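Clasum Forum > Perception > Segmentation and Masks

Thread: Overhead view, colander mask breaks up into holes

relu_ilie
Running Clasum with the Urkel segmenter on a fixed overhead camera. Kitchen toy set, white tabletop. Most objects come back as one clean instance. The colander does not. On the last run I got 147 fragments for it, nearly all of them single perforations or small groups of perforations. The planner then rejects every grasp candidate on that object because no fragment passes the minimum area check.

Threshold is at the default. Raising the minimum area to 18 px removes the fragments but leaves a mask that looks like a net, and the centroid still jumps between frames. 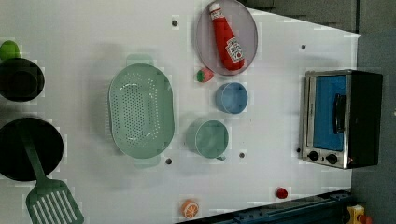 Overhead input, before segmentation. Colander is the pale green oval left of the two cups.

Config is stock apart from the area value. Clallow handles the planning side and I have not touched it.

gmillet
Your colander and the mug next to it are both pale green, and the surface is white. That is low contrast for Urkel before you even get to the holes. Run a morphological close on the mask with a kernel of 13 and see what is left.

relu_ilie
Close with 13 fixes the base. It also rounds off the two tab handles, and I wanted those as grasp targets.

thao.dang
Don't close the whole mask. Fill interior contours only and leave the outer boundary alone. In Urkel that is fill_inner = true, under postprocess. The handles are on the outer contour so they survive.

Separate question: what does it do with the ketchup bottle on the plate?

relu_ilie
Two instances, correct most of the time. In 6 frames of the last run the plate was split into a left and a right piece by the bottle.

gmillet
I would not use fill_inner globally. Put an object on a plate and you fill the plate straight through it. Then both masks claim the same pixels and Clallow takes whichever comes first in the list. We hit this in February and spent a long time blaming the planner.

thao.dang
It is a per-class flag as of the current release. Set it for colander only. I agree it is a bad default.

ptessier
Per-class flags are a patch. The real problem is that you plan on a 2D mask. With a depth channel, the holes and the split plate both become much easier to deal with.

thao.dang
He has one RGB camera, Pascal. And thin plastic that lets light through is not a friendly target for most depth sensors – one look at the handles in his picture and I would expect dropouts.

ptessier
Fair on the handles. I still would not ship it on RGB alone.

relu_ilie
fill_inner on colander only: one instance, handles intact, centroid steady. Plate split is still there. I will open a separate thread for that with the Clallow logs attached.

Last edited by relu_ilie, 10/31/25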